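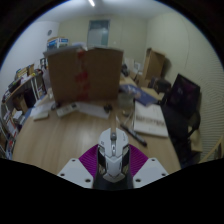

4. What the Mouse Studies Can and Cannot Tell Us

The claim that the shape of a computer mouse affects wrist comfort is old and widely repeated, and the evidence behind it is thinner than the number of citations suggests. Most later papers lean on two sources, the Prindell office survey and the Skiton laboratory trial. We read both closely and came away less convinced than when we started.

The Prindell survey asked 115 office workers to rate wrist discomfort at the end of a working day. Those who used an angular or contoured mouse gave lower scores than those who used a plain one. The workers had picked their own mice, though, and the survey did not ask why. A person who has already had wrist trouble may shop for a different shape, and so may a person who plays games at home and simply likes the look. These two groups would pull the scores in opposite directions, and the published tables give no way to separate them. Chair height and hours at the desk were also left out.

The Skiton trial looks stronger at first. It assigned mice at random to 76 participants, each of whom made 1,000 target clicks in one sitting. Reported comfort was higher with the contoured shell. Click speed did not differ. But participants could see which mouse they had been given, and the instruction sheet called one of them the "comfort model." It is hard to think of a better way to get the answer one wants. Babić, in her review of the field, treats the result as settled - we do not see how it can be.

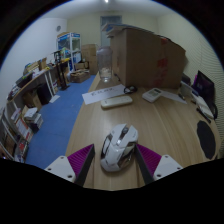
4.1 Comfort Is Not Injury

A second problem is the slide from comfort to health. Neither study measured injury, and neither followed anyone long enough to do so. Skiton ran a repeat session in November with part of the original group, but the report gives only average ratings and does not say how many people came back. Papers that cite it for "reduced strain" are reading in something the authors never tested.

The Wogan scale, used in both studies, adds to the confusion. It has 5 points, running from "very comfortable" to "very uncomfortable," and it asks about the whole arm in a single item. A sore shoulder and a sore wrist produce the same score. We would not use it to choose between two mice, let alone to advise an employer on what to buy.

4.2 The Desk Is Left Out

Reports in this area rarely describe the surface the mouse was used on. Skiton mentions "a standard desk" and nothing more. Whether a mat was supplied, and whether participants could move it, is not recorded. Friction and reach both depend on these details, and either could plausibly matter as much as the shape of the shell.
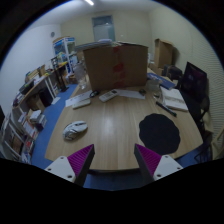

Figure 1. White computer mouse and black round mat on a light wooden table.

Until a trial fixes the surface and hides the marketing language from participants, we would treat any stated benefit of shell shape as unproven.

Contact: Slavica Babić, Flekanik | © Flekanik | Last updated 3/31/25 | Back to top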